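4. How cooks write down "enough"

4.1 Words that stand in for amounts

We came to the Vaven recipe notebooks expecting to learn about spices. What kept us reading, long past the point where the spices had been tabulated, was the way these home cooks talked about quantity. A printed cookbook tells you to add a cup of flour. The notebooks tell you to add flour "until it lets go of the bowl," or "until the spoon is proud of itself," or, in one much-stained entry for plum dumplings, "until Grandmother would stop." These phrases are wonderful, and they are also data! Each one tells the reader where to look, what to feel for, and when the job is done.

We call such phrases stopping phrases. A stopping phrase has to do two things at once. It names a sign (the dough lets go, the syrup falls in a sheet) and it trusts the reader to know that sign when it comes. Earlier work on the Siriwardena collection treated phrases of this kind as gaps, places where the writer had forgotten or never knew the measure. Reading the Vaven notebooks side by side with the Namanton ones has convinced us that the gap reading misses most of what is going on. Several of the writers owned scales and used them for jam. They simply did not use them for bread, and they wrote accordingly.

4.2 Sorting the phrases

Two of us (Boutros and Dudás) read every entry separately and marked the stopping phrases by the sense they call on. Sight was by far the easiest to agree on. Touch gave us the most trouble, mainly in the pastry sections, where a word like "short" may describe how the dough feels in the hand, how it breaks, or how the finished crust eats. We argued about "short" for the better part of July and in the end gave it a label of its own. Sound turned up more often than either of us had guessed: butter that "stops talking," beans that "knock," a crust that answers when you rap it on the bottom.
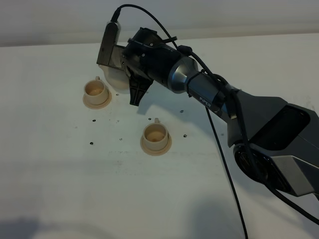
Figure 3. PiPER arm with a black gripper over a white tabletop.

Smell was rarer, and it nearly always came with a warning attached. Cooks wrote about the smell of nuts a moment before they burn, or of yeast that has been left too long, and the warnings are often in a different ink from the rest of the entry. We take these to be later additions, written in after something went wrong, though we can't be sure of that in every case. Dudás has suggested that smell phrases work less like a target and more like a fence, and the idea fits the Namanton material very nicely. It fits Vaven less well, where toasted caraway is regularly judged by smell alone and with obvious pleasure.

Taste, to our surprise, hardly appears until the last line of an entry. "Salt it now," writes the owner of notebook 15, after a full page on cabbage in which salt has not come up once. Other writers put the tasting in the margin, or leave it out altogether. Perhaps tasting was so ordinary that it did not need to be written.

4.3 Who the phrases are for

A stopping phrase assumes a reader, and the notebooks let us say a little about who that reader was. Notebook 4 changes hands partway through. The first writer uses stopping phrases freely and hardly ever explains them. The second writer, working in a rounder and more careful hand, goes back over the older pages and adds glosses: "lets go (no dough on your fingers)," "sheet (tip the spoon sideways)." She also adds weights to 10 of the older recipes, and later crosses out most of the ones for bread. We love those crossed-out weights. Here is a cook who tried the printed style, on her own grandmother's pages as far as the names inside the cover allow us to judge, and then went back to looking at the dough.

The Brekmont notebooks complicate the story. They were kept for a boarding kitchen with a changing staff, and one would expect exact measures throughout. The measures are there, but the stopping phrases are there too, usually right after the number, as in "three ladles, or until it hides the onions." When the two disagreed, which one won? The entries themselves don't say. One hint comes from the soup pages, where the numbers have been altered several times over the years and the phrase beside them has been left alone each time.

We return to the Brekmont soups in Section 5, where the altered numbers are set out in full alongside the size of the pots listed in the kitchen inventory.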